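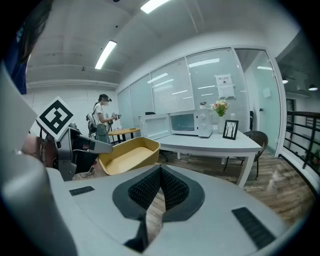

Microwave on a table instead of the bench: anyone living with this?

Posted in: Small Spaces and Rentals
28 June 2021

tilly_bench
Our rental kitchen has almost no bench, so the microwave has ended up in the main room on a long white table with slim legs. It's a white one with two round knobs, nothing fancy. Beside it we keep flowers in a vase, a black-framed drawing of bare trees and a plant. There's a window close by, and a rattan chair at the table.

My partner likes it. I think the table is trying to do two jobs. We eat there, and somebody always has to lean around the microwave to get to their plate. There's a small round table in the same room too. Should I move the microwave to that, get a trolley, or leave it alone? Wooden floor, no drilling allowed.

sumar68
Leave it. I had mine on a dining table for two years and stopped seeing it. The only thing I'd change is the flowers. Water and a power point close together make me nervous, and you will knock that vase over one day reaching for the door.

gumboot_pie
Trolley. We bought a Jeleck one second-hand, three shelves, and it fits the microwave on top with bowls underneath. Lock the wheels or it creeps when you pull the door open.

kelpie_and_co
Don't put it on the round table. Round tops waste the corners of anything square, and most of the small ones are on a single base. Ours tipped with a slow cooker on it. No harm done but the rug was never the same colour again.

tilly_bench
Good point about the round one. It's got a black base and a wooden top and I like it as it is, for keys and cups. I don't want to lose that.

Gumboot, how deep is the top shelf on the trolley? I'm worried about the back hanging over.

gumboot_pie
Don't have it in front of me, but there was a hand's width left at the back for air. Check your manual. Mine wanted 13 cm clear above and 5 cm at the sides, and yours might be different.

sumar68
That brings up the plant. If it's sitting on top of the microwave it has to go. Vents need to breathe, and potting mix gets into everything.

tilly_bench
It's up there near the window, yes. It gets the best light in the flat.

sumar68
Then put a shelf there or a stool. The light won't move.

zed_laneway
I'm going to disagree with everybody. The microwave isn't the trouble, it's the number of small things next to it. Take the picture frame and the cup off for a week. See if you still want to spend money on a trolley. When we did this at our place we got half the table back and didn't buy anything.

kelpie_and_co
It's her home, she's allowed a vase.

zed_laneway
Never said she wasn't. I said try it for a week. The flowers could go on the round table, where there's nothing tall.

tilly_bench
I don't mind trying that. The frame can't be hung because of the no drilling rule, so it would have to lean on something else. Has anyone used those stick-on strips on rental paint?

gumboot_pie
Used them twice. Once fine, once took a patch of paint off when I moved out and it cost me a tin and an afternoon. Pull the tab straight down, slowly, along the wall.

moss_rd
Sorry to go sideways, but does anyone know where to get a mustard-yellow tray with raised sides, big enough to leave on the floor? I want a yellow one by the door for shoes. Everything I find is black rubber.

kelpie_and_co
Try Zeman. They had a yellow one last September for $20. It marks easily, so don't expect it to stay nice if you have gravel outside.

moss_rd
Thanks, will look.

tilly_bench
Update after a week. Flowers went to the round table and the frame is leaning on the bookcase. The plant is on a stool. The table is easier to eat at and I'll admit the room looks tidier. The microwave still bothers me at dinner, so I've measured up for a trolley anyway. The legs on our table are thin and it wobbles a little every time the door is shut hard.

sumar68
If it wobbles, tighten the leg bolts before you do anything else. Get underneath with the right key and do all four. Tilinent tables of that sort come loose every year and people think they're broken.

tilly_bench
It's not a Tilinent as far as I know, it came from my aunt. Two of the bolts were loose though. Done now.

zed_laneway
So is the trolley still happening?

tilly_bench
Yes. I want the whole table. If a second-hand one turns up with locking wheels I'll take it, and if not the microwave stays where it is until spring.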